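Report on a Study Visit to the Nallen Housing Cooperative

Prepared for the Cuton Tenancy and Housing Office by Sheyla Inga, Property Standards

Background

In March a party of 15 staff and resident representatives from Cuton traveled to Nallen to see how the housing cooperative there has handled the renewal of its older apartment blocks. Nallen was chosen for two reasons. Its buildings are close in age and layout to our own at Lavgate, and the cooperative has carried out most of its work with residents remaining in the building, moving them from one stairwell to another as each was finished. Our office has been asked to prepare options for Lavgate before the next budget round, and members wished to see a comparable project at first hand.

The party left Cuton by coach at 7:30 in the morning and arrived shortly before ten. We were received in the ground-floor meeting room of the cooperative office, where coffee was provided and a short presentation was given by the head of maintenance and two members of her staff.

The presentation

The cooperative manages 24 blocks, of which nine have been renewed to date. The work in each block covers roofs, risers, windows, balcony doors and floors, with kitchens and bathrooms replaced only where their condition requires it. The decision to leave sound kitchens in place was put to a vote and passed by a narrow margin. Staff told us that it remains the subject of most of the letters they receive.

Our hosts were frank about the first block, which ran 23 weeks over its schedule. The delay was put down to the risers, whose true position did not match the drawings on several floors. From the second block onward, the contractor, Ríos, has opened a trial section on every floor before any dates are given to residents. Members of our party asked whether this added to the cost. We were told that it did, and that the cooperative regards the amount as acceptable. No breakdown was available on the day, and one has been requested.

Questions were also taken on rent during the works. Households receive a reduction for each full week in which they are without the use of a room. Part weeks are not counted, a rule which several of our resident representatives considered too strict.

The buildings

The group was then divided in two for the tour. My half began with the roof of the tallest block, reached by a rather steep stair, and continued down through the common areas. The new entrance doors are heavier than those they replaced, and we noted that an older resident coming in with shopping had some difficulty with them. The head of maintenance said that the closers are to be adjusted – the matter had been raised before.

Stairwell lighting has been placed on sensors. The mailboxes have been moved inside. Bicycle storage is still in the basement, and the ramp to it is too narrow for cargo bicycles. This should be kept in mind at Lavgate, where the basement ramp has the same width.

We were next shown finished apartments on the second and third floors. The cooperative has settled on a single type of wood-look flooring throughout, laid across door openings without raised strips wherever the levels allow. Boards run toward the windows in the main rooms. Staff said that this was first done at the request of residents, who felt that it made the living rooms seem longer, and has since been written into the specification.
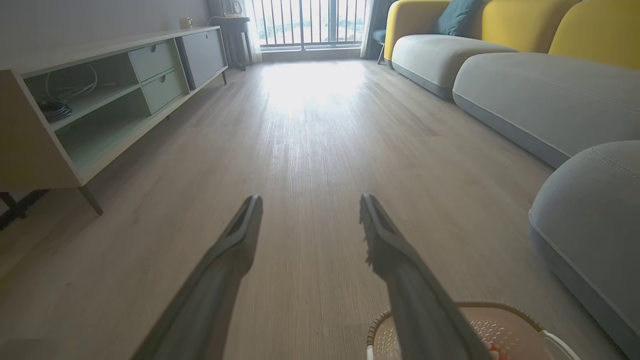 Floors in one of the apartments at Nallen, with a laundry basket in the second view

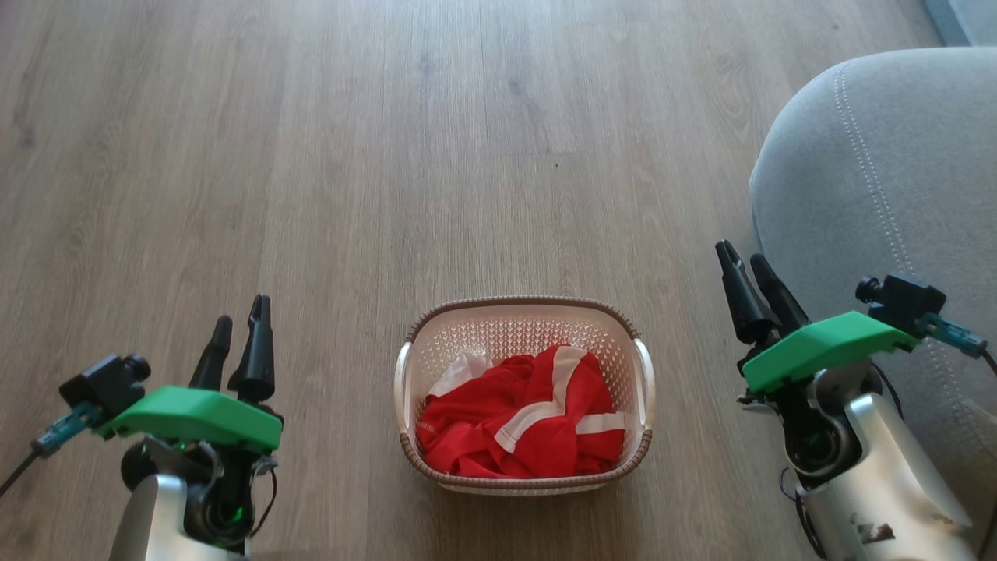
Noise was the main concern when the old floors came up. Impact sound between apartments had been the most common complaint in the years before renewal, and an underlay was tested in two pairs of apartments before the final choice was made. Residents in the trial were asked to keep a diary for a month. The cooperative kindly let us read the blank form, which is a single sheet and could be used at Lavgate with few changes.

The balcony doors drew more discussion than any other item. They open inward, as did the old ones, and take up a good deal of space in the smaller living rooms. Sliding doors were considered and set aside on grounds of cost and draft. Two of our members tried the lock and found it stiff.

Meeting with residents

After lunch, which was served in the common house, we spent an hour with members of the residents' council. The council meets with the contractor every second week while work is going on in a block. Its chair stressed that notices should be delivered on paper as well as by message, and in the languages used in the building. At the start the cooperative had relied on its website alone, and a number of households learned that their water would be off only when it was.

Temporary apartments were a second topic. Each household may store up to two pallets of belongings in a dry room in the basement, and the cooperative pays for the move in both directions. Damage claims have been few. A fund of 2,000 dollars per stairwell is held for small losses and can be drawn on without going through the insurer, which was said to have saved a great deal of correspondence.

Opinions on the finished work were mixed but mostly favorable. The windows were praised by all who spoke. Some residents miss the old built-in hall closets, which were removed to reach the risers and were not put back.

Matters for Lavgate

The following points are put forward for discussion by the property standards group.

A trial opening should be made on every floor before dates are announced.

The entrance door closers should be tested with residents present, including those who use walkers.

The hall closets at Lavgate stand against the same wall as those at Nallen. A decision on whether to rebuild them should be made before tender.

The rule on part weeks should not be adopted without further review.

The party left Nallen at 3:45 in the afternoon. Thanks are due to the cooperative, its staff and the residents' council for their time and for the papers supplied. A return visit by the Nallen council to Lavgate has been proposed for September, and an invitation will be sent once the meeting room has been confirmed.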